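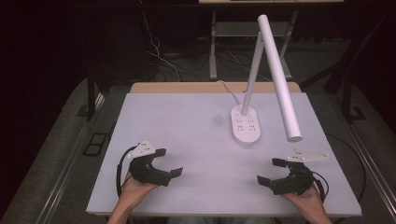
Pinden desk lamp in white, with touch controls on the base.

Pinden LED Desk Lamp, White

A slim desk lamp for homework, sewing, model making and paperwork. The long rounded head sits on a narrow upright arm, and the oval base leaves most of the desk clear. All the controls are on top of the base, so you can reach them without stretching up to the head.

Details
Colour: white
Light source: LED, built in
Brightness: 7 levels
Timer: switches off after 30 minutes if set
Controls: touch, on base
Power: mains, thin white cord from the back of the base
Guarantee: 3 years

Using the lamp
Stand it on a flat, dry surface with the cord running to the back of the desk. Touch the markings lightly with a fingertip. The lamp remembers the last brightness used, unless it has been unplugged. The LEDs cannot be changed at home.

Cleaning
Unplug first. Wipe with a soft dry cloth. For marks on the base use a slightly damp cloth and dry it straight away. Do not use spray cleaners on the touch controls.

Delivery and returns
Sent from our Griro warehouse in a plain card box. Unused lamps can be returned within 23 days. Please keep the inner packing, as the head needs support in the post.

Spare mains adaptors are sold separately under Lutix parts. For orders from schools and offices, write to Elínborg Bjarnason in trade sales.

Page updated 27 February 2026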